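Workshop notebook, May. Sunday, started after lunch

Natural dye trials, cotton, second round

The madder is still giving me trouble, so I'm going to write this one out at length while it's fresh and hope whoever picks the book up next can make sense of my handwriting. Last round came out more brick than red, and Wendell Pennington (who is kinder about these things than I am) said he rather liked it and would have it as curtains. I'd still like a proper red before the Valderrama order has to be settled.

What changed this time: new root, from the Drirkmont sack and not the old Clikholm jar, which had been open since I don't know when. It smells sweeter and grinds finer. I weighed out 409 grams of dry cotton, all from the same bolt, and put alum on at 20 percent of the weight of the goods, the same as before. I want the root to be the only thing that's different, or as near to it as I can manage in this building.

Scouring first, as always, and I will go on saying it until it's painted on the wall. New cotton looks clean and it isn't. There's wax in it, and whatever the mill put on for the weaving, and the dye sits on top of all that and then leaves with the first rinse. Soda ash and a long hot soak. 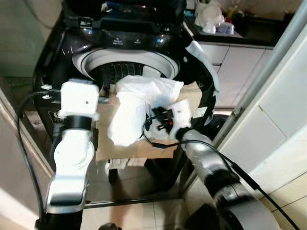
I let the soak run longer than last round and the water went the color of weak tea, which pleased me no end. A second soak came out much paler. I'd stop there for this weight of cloth, though a heavier canvas might want a third. Stisis, the blue-gray we did in winter, was only soaked once, and I'm fairly sure that's where the blotches came from, so I've gone back and put a note on that page too.

Mordant next. Dissolved the alum in a jug of hot water before it went anywhere near the bath, then topped up with cool and stirred the cloth every few minutes for the first while. It's dull work and I had the radio on. Cloth that's folded tight takes the alum on the outside of the fold and hardly at all inside, and you don't find out until the color is in, by which time you've used up a perfectly good afternoon.
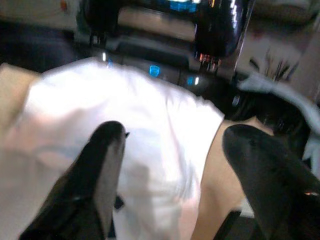 White cloth, crumpled.

Now the madder bath itself. I brought it up slowly and held it at 71 on the thermometer (Celsius, for anyone used to the old kettle dial). Last round I let it creep well past that while I was on the phone, and I do think that's where the brown came in. The browns in the root seem to wake up when it gets too hot. There's an argument for a pinch of chalk as well, our water being so soft, but I left it out today. One thing at a time, however much it tries my patience.

Small swatch pulled early: a lovely soft coral. Second swatch, an hour on: deeper, leaning red, still a touch orange when I carried it over to the window. I've pinned both to the facing page with the times written underneath. Please don't take them off to show people, the pins go missing.

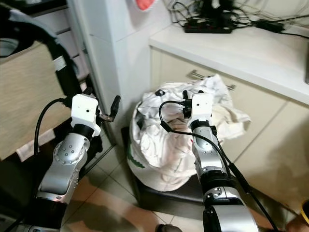
Still to do

Leave the main piece in the bath overnight to cool, lid on, and look at it in the morning before anybody rinses anything.

Cut 14 test strips from it once it's dry, half for the window and half for the drawer, and label them in pencil. Pen bleeds.

Try the chalk next round, same root, same weight of alum, same heat. If it comes out redder I'll write to Valderrama and tell them yes.

Ask Wendell if he's still got his grandmother's notes on madder. He mentioned bran in the bath, and I didn't write down how much.

Back to top | Workshop notebook | Please ask before copying recipes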